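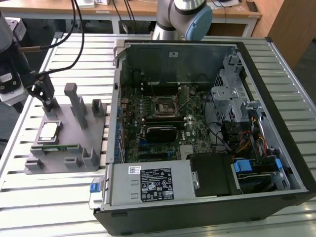 Gravo is a small, hand-checked collection of overnight parking ordinances, with every version of each rule I could dig up, the date it passed, the date it kicked in, and whatever the council packet said about why. I started it after my own street went from "park wherever" to "no parking before sunrise on the even side" and I couldn't find the actual text of the rule anywhere. It's all text and spreadsheets, so you really don't need anything fancy to work with it. An ordinary desktop tower like the one lying on its side up top, with its low-profile graphics card and the Dell logo on the board, is plenty for everything in here (you'd want a CPU in that socket first, of course). The search index builds on the processor alone and the graphics card never gets touched.

What's in it

Right now the collection covers 59 ordinances from Vurkska, Derov and Ngata, counting each amendment as its own ordinance. All of them deal with where and when you can leave a vehicle on a public street overnight. That includes plain cars, work trucks, trailers, RVs and people sleeping in any of those. It doesn't include snow emergency orders, since those come from the public works director and never go through a council vote – I may put them in their own folder someday.

There are two main pieces. The first is ordinances.csv, with one row per ordinance. The second is a folder called texts, with a plain text file for each row, holding the ordinance as adopted. Then there's a folder called packets, which is messier and has staff reports, maps converted to text as well as I could manage, and the odd letter from a neighborhood group. Not every ordinance has a packet. Derov is the worst for this because they changed website vendors and a bunch of the older attachments just went away.

The columns

ordinances.csv has nine columns:

id – my own number, with the town name in front
town – Vurkska, Derov or Ngata
title – copied exactly, including typos
topic – one of the topic labels, see below
passed – date of the final council vote
effective – date the rule started to apply
vote – yes, no and absent, in that order
amends – the id of the ordinance it changes, blank if it's new
status – active, replaced, repealed or unknown

Please, please look at passed and effective as separate things. Most of the questions I get come from somebody mixing them up. A council can pass a parking rule in May and not enforce it until the signs are in, and local news will sometimes run a story on each date as if they were different rules. I did the same thing myself in the first version and ended up with duplicates. If the ordinance says "effective upon posting of signs," I leave the effective column blank unless I found a record of the posting. Blank means I don't know. It doesn't mean the rule never took effect.

Topic labels

I use seven labels: hours, zone, permit, oversize, trailer, sleeping, and penalty. Each ordinance gets only one, and I picked whichever took up most of the text. That's a blunt way to do it and I know it. A Ngata rule that sets up a permit zone and also raises the fine is labeled permit, even if the fine was what everybody came to the meeting to yell about. If you care about fines, search the texts folder for "penalty," "fine" and "civil infraction" and don't lean on the label.

The sleeping label is the one that gets the most attention, so a quick word on that. It covers rules on using a vehicle as a place to live or sleep on a public street. I used it only when the text says so outright. Plenty of oversize rules were clearly aimed at people living in RVs if you read the comment letters, but the ordinance itself only talks about length and width, so oversize is what it gets. You may disagree! The packets are there so you can make your own call.

Where it came from

Everything is public record. I pulled the adopted texts from the clerk's page for each town, then checked them against the minutes. When the two didn't match I went with the signed copy, and if there wasn't a signed copy online I emailed the clerk's office and asked. They were very nice about it, even the third time.

Vurkska posts clean text, so those files are nearly perfect. Ngata posts scans, and the older ones look like they were faxed from the bottom of a lake. I ran those through text recognition and then read every one against the scan. I fixed what I saw. I'm sure I missed some, mostly in the street lists, where "Ct." and "St." love to trade places. Derov is a mix.

How I checked it

I read each ordinance twice, a few weeks apart, and filled in the topic label fresh the second time without looking at the first. Where my two answers disagreed I read it again and left a note in notes.txt. Most of the disagreements were between zone and permit, and looking back I'd probably merge those if I were starting over. I'm not going to do it now because a few people have already built things on top of the labels and I don't want to break their stuff.

Votes came from the minutes. Where minutes just say "motion carried" with no roll call, the vote column says carried and nothing else. Don't turn that into a unanimous vote. I've seen it done in a school project that used the first version, and it made Derov look like the most peaceful town on earth.

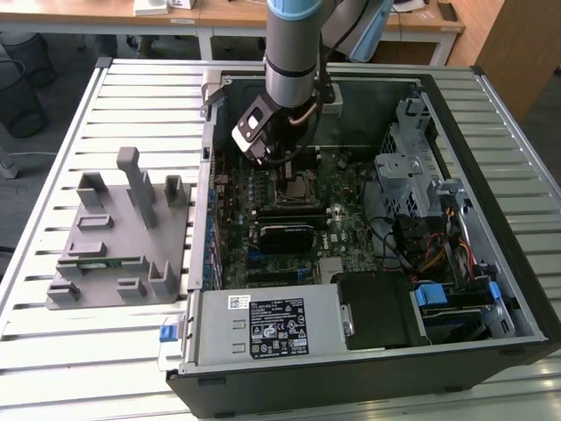
Desktop tower on the slatted table, with the robot arm reaching down into the case.

Getting it running

If all you want is the spreadsheet, open it in whatever you like and you're done. One warning – some spreadsheet programs will see the vote column, decide that 5-0-0 is a date, and change it for you without asking. Import that column as text.

If you want the search tool, unzip the folder, open a terminal in it and run the build script. It makes a small index file next to the texts folder. After that the search script takes any words you give it and prints the matching ordinances with a line of text on either side. You can narrow it by town or by topic. There's no web page and no login, and it doesn't phone home to anything. Rebuild the index any time you change a text file, or you'll be searching the old wording.

The scripts want a fairly recent Python and nothing else. I kept them dull on purpose so that I can still fix them when I've forgotten how they work.

Things I know are wrong

Maps are the big hole. A lot of these ordinances say "as shown on Exhibit A," and Exhibit A is a picture of a street grid with some streets shaded. I typed out the shaded streets where I could read them. Where I couldn't, the file says [map not transcribed] and you'll need to get the original from the clerk.

Street names change too. Ngata renamed a stretch of its main road partway through the period covered, so the same blocks show up under both names. I left the texts alone. There's a short list of old and new names in notes.txt.

The status column goes stale faster than anything else. I update it when I get around to it, which usually means on a rainy evening. If you're about to park somewhere based on what this says, don't. Go look at the sign.

What I'd use it for, and what I wouldn't

It's good for following how a single rule changed over time, or for seeing how wording travels from one town to another (Derov's oversize rule is pretty much Vurkska's with the street names swapped, right down to the same misplaced comma). Reporters have told me it's handy for checking whether a "new" ordinance is new. It would also be a fine starter set for a class on local government, because the texts are short and the fights in the letters are very easy to follow.

I wouldn't use it to say anything about towns in general. It's a handful of places near each other, picked because I could get to their meetings. I also wouldn't use it to say how often any of this gets enforced. There's no ticket data here at all. I asked, and what came back was a stack of summary sheets that didn't agree with each other, so I left them out.

Names and privacy

Comment letters are public, but the people who wrote them weren't thinking about ending up in a download. I took out names, home addresses, phone numbers and emails from everything in packets and put [resident] or [address] in their place. Some letters describe a particular vehicle or where somebody sleeps at night, and I took those details out as well. If you find something I missed, tell me before you tell anyone else, and I'll pull the file while I fix it.

License and fixes

The ordinance texts belong to the public. My notes, labels and scripts are free to use for whatever you want, as long as you mention Gravo and say which version you used. Corrections are very welcome – send the id, what's wrong, and a link to the page or minutes that shows it. I can't take "I'm pretty sure it was different" as a source, even when you're probably right. If you have old paper copies from Derov in a drawer somewhere, I'd love to see those most of all, and phone photos are fine as long as I can read the section numbers.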